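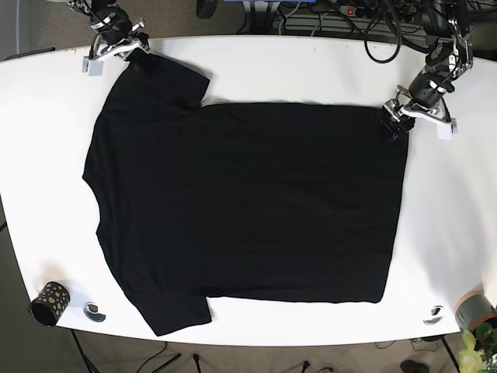 By @stedine_drives · 1 min read

1/ Sunday, 6 am, roof down, Stedine to Mallton in the old Ibarra roadster. 28 miles of empty B-road and I grinned through all of them!

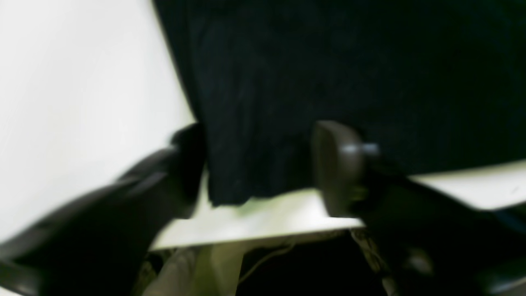 2/ The gearbox is a joy once it's warm (second still crunches, I forgive it).

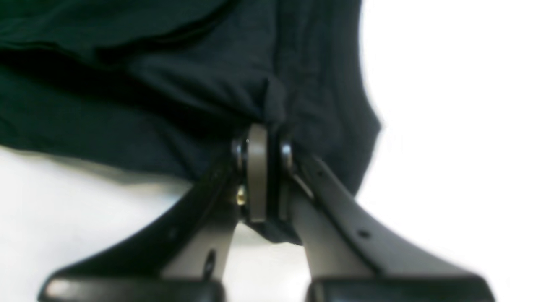

Dark green, plenty of creases.

3/ Saw 11 other soft-tops at the Mallton café. Best bacon roll in ages, too!
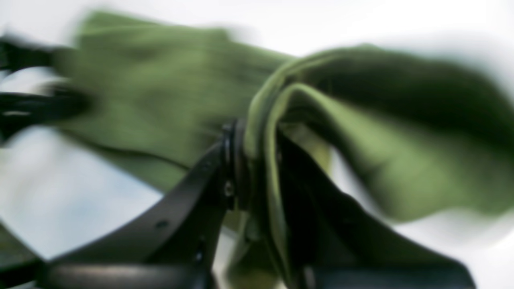 Did you take the Bretier hill road? Steep, but the bends are lovely.

4/ Going back that way next time!

Recent threads
- Wire wheels
- 30 mpg from an Ibarra

Contact | Back to top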